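Workbench notes, February, Sunday

Tirkgate runner back on the bench. The dealer's ticket says "vegetable dyes, before 1900". I doubt both halves of that. The red bled pink onto damp cotton in 3 minutes, and the knot backs look far too even for the date.

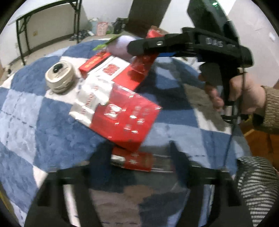 Canwood want 500 for a full wash and rebinding. Senthil Iyengar thinks that's fair; I think they'd wash out what little colour is left. Asked him which red he'd expect from madder and he said brick, a bit dull. Ours is nearer the shiny red plastic lying on the blue-and-white checked cloth, and no madder I've handled looks like that. Left a tuft in plain water for 48 hours to see if it keeps bleeding.

Fringe: one end sewn on later, cotton, machine stitch. The ticket doesn't mention it.
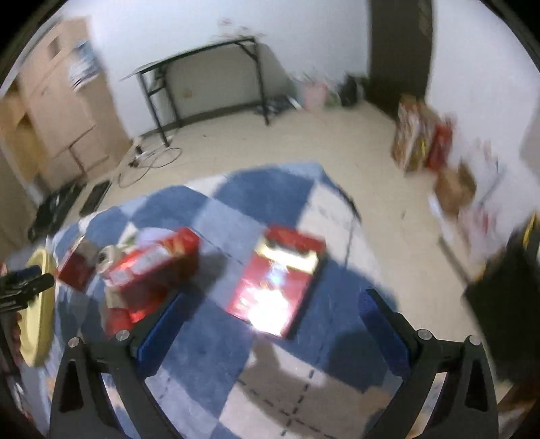
The other end may be original, though I wouldn't put it in writing. Warps run straight through into the fringe for most of the width, then there's a patch with glue behind it. Palacios valued the thing at 300 without turning it over, so I'm ignoring that figure.

To do: burn test on one weft thread, ring Brornard re wool match, no washing until the tuft is checked.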